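Jiltholm Classroom > Shop > Online Courses > Life Skills > Jendumen Independent Living, Full Year

Jendumen Independent Living – Full-Year Online Course License

Grades 9 to 12
Self-paced or teacher-paced
Price: $449 per class section, one school year
Status: Available for fall and January start

Overview

Jendumen Independent Living is a full-year elective for high school students who study online or in a blended classroom. It covers the everyday skills students need when they move out, start a job or go to college. The course can be taught by a certified teacher at your school, or used by a homeschool parent with the answer guide.

The license covers one section of up to 28 students. Seats can be reassigned during the first month if a student drops the course. After that, the seat stays with the student for the rest of the year.

There are 17 units. Each unit has reading pages, short videos with captions, a practice activity done at home, and a quiz. Most students finish a unit in two weeks. Students who need more time can be given it in the gradebook settings without moving the dates for the rest of the class.

What the units cover

The first semester deals with money and work: opening a bank account, reading a pay stub, filling out a job application, renting an apartment, comparing phone plans, and basic taxes. The second semester moves to the home. Students plan meals, shop on a budget, read medicine labels, clean a kitchen and bathroom, sort and wash clothes, do simple mending, and look after a bike or car at a beginner level.

Practice activities use things most families already have. No kit is required. For students who don't have a washer at home, the laundry unit has a second version of the activity that can be done at a laundromat or on paper.
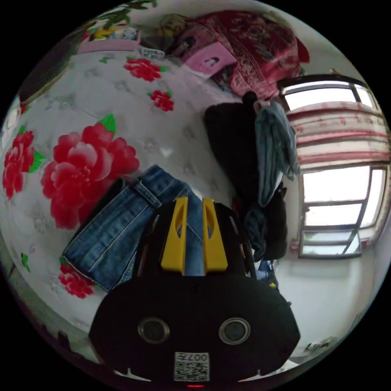 Unit 12, Clothing Care: folded blue denim jeans.

Clothing Care is one of the shorter units. It has a reading on fabric labels, a chart of wash temperatures students can print, and a practice log. The log is graded on completion.

Grading

Quizzes are scored by the system. Practice activities and the two semester projects are scored by the teacher with the rubrics provided. Every unit is worth 100 points, and each semester project counts as one unit. Teachers can change the weights before the course opens – once students have submitted work, the weights are locked and you will need to contact support.

Grades can be exported as a spreadsheet or sent directly to the Griver gradebook. Other gradebooks are not connected at this time.

What's included

Teacher access for one lead teacher and one co-teacher
Student access for one section
Printable unit packets in large print and standard print
Rubrics and answer guide
Spanish glossary for all units
Pacing calendars for block schedule and traditional schedule

Not included: printed books, proctoring, or a Jiltholm teacher. If you need a teacher of record, see Jendumen Staffed Sections.

Technical requirements

Any laptop, desktop or tablet with a current web browser. Phones work for reading and video, but the spreadsheet activities in Units 3 and 8 need a larger screen. Students can download the reading pages and work offline. Quizzes need a connection.

The course works with screen readers. Video transcripts are linked under each player.

About the author

The course was written by Siamak Abbasi, who taught family and consumer science in person and online before joining Jiltholm. He also wrote the Rahimi Workplace Readiness course, which many schools schedule as a follow-up. The two courses overlap in the job application unit only, and students who have already passed that unit can be excused from it.

Ordering

Schools may order by purchase order or credit card. Homeschool families can buy a single seat on the Home Learners page. Accounts are set up within two business days, and the lead teacher gets an email with a login and a link to the setup guide.

A full refund is available until the first student logs in. Unused seats can't be carried over to the next school year.

Related products

Jendumen Independent Living, One Semester
Jendumen Staffed Sections
Rahimi Workplace Readiness
Extra printed packets, set of 28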